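Soltham Aquarist Society
Minutes of the meeting held on 6th January in the back room of the Neves Centre

Present: Rodrigo Magalhães (chair), R. Besix (secretary), plus members as signed in the book.
Apologies: received from the show secretary and from two junior members.

1. Minutes of the December meeting
Agreed as a correct record, with one change. Under item 5, "bristlenose" should read "whiptail". Signed by the chair.

2. Matters arising
The broken heater in the quarantine tank has been replaced under guarantee. The old one has gone back to the shop. The spare air pump lent out in the autumn is still not returned and the secretary will write again.
The key to the fish house cupboard has been found.

3. Club tanks
The chair reported on the three planted tanks. Tank one is doing well and the corydoras have spawned on the front glass. Eggs were moved to a breeding box. Tank two has black beard algae on the filter outlet and on most of the anubias. Members suggested cutting the light by two hours a day and taking off the worst leaves. Agreed to try this until the next meeting before anything is added to the water.
Tank three lost several ember tetras over the holiday. Ammonia and nitrite both tested at zero. Nitrate was higher than usual. It was noted that the water change due in the last week of December had been missed as the building was shut. Water changes on tank three to go up to twice a week for now.
Action: chair to draw up a new rota and pin it by the sink.

4. Spring auction
The hall is booked. Lots to be bagged and labelled with the common name, the Latin name where known, and the number of fish. Last year a number of bags came in with no label and this held up the start. Unlabelled bags will be turned away at the door this time.
There was a long discussion on whether to take large plecs. Some members felt they go to tanks that are too small for them. Others said the seller should be free to bring what they like as long as the adult size is on the bag. Put to a vote and carried that adult size must be shown for all catfish and cichlids.
Seller's share to stay as it is.

5. Talk
The visit from the Jarari Catfish Group is confirmed for the next meeting. The talk will cover keeping and breeding small South American catfish in soft water. The speaker has asked for a projector and a table near a socket.

6. Subscriptions
47 members have paid for the year. Reminders to go out with the next newsletter. It was agreed that juniors should stay at half rate.

7. Library
Three books on killifish have been given to the library and can be borrowed in the usual way. Please write loans in the red book.

8. Any other business
A member asked if the club could buy brine shrimp eggs in bulk again. Secretary to get a price.
Another asked for advice on moving a large tank between houses. It was suggested he keep the filter media wet in tank water and leave the gravel until last.
The tap in the fish house is dripping and has been reported to the centre.

The meeting closed after tea.

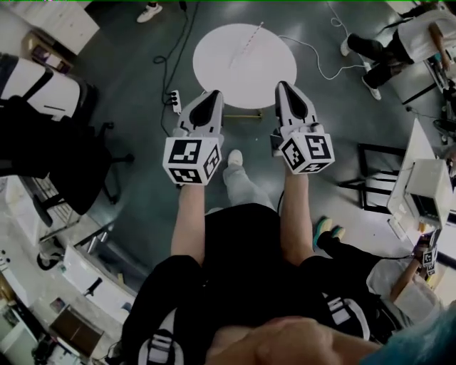

The round white table, Neves Centre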